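4. Water hardness test

4.1 Fill a clean cup with cold tap water. Run the tap for 52 seconds first if the kitchen has stood unused overnight.

4.2 Dip one Virent strip for a second, shake it and lay it flat.

4.3 Compare it with the chart in the lid. The chart claims to tell five shades of green apart. We can manage three on a good day, so if you're torn between two, take the harder one.
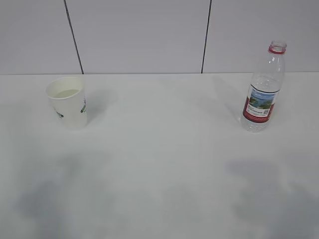 4.4 Enter the result under Settings > Water on the Foleo. The factory setting is "medium", whatever the sales leaflet says about automatic sensing.

Note: Bottled water does not get you out of descaling. Some brands are harder than what comes out of your tap — read the label before you pay for it.

5. First rinse

5.1 Fit the Akbari filter, or don't. It is said to last up to 213 litres, a figure we have not been able to match in a hard-water area.

5.2 Put a cup under the spout and press Rinse. Throw the water away.

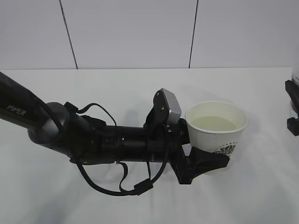

Fig. 5. White paper cup, held.

5.3 Repeat until the water has no taste of plastic. The quick-start card says once. Allow for more.

CAUTION: Do not use vinegar in the Buro model. The seals are not made for it, and advice you find online was mostly written for older machines.

5.4 If code 468 shows, switch off at the wall, wait a minute and go back to 5.2.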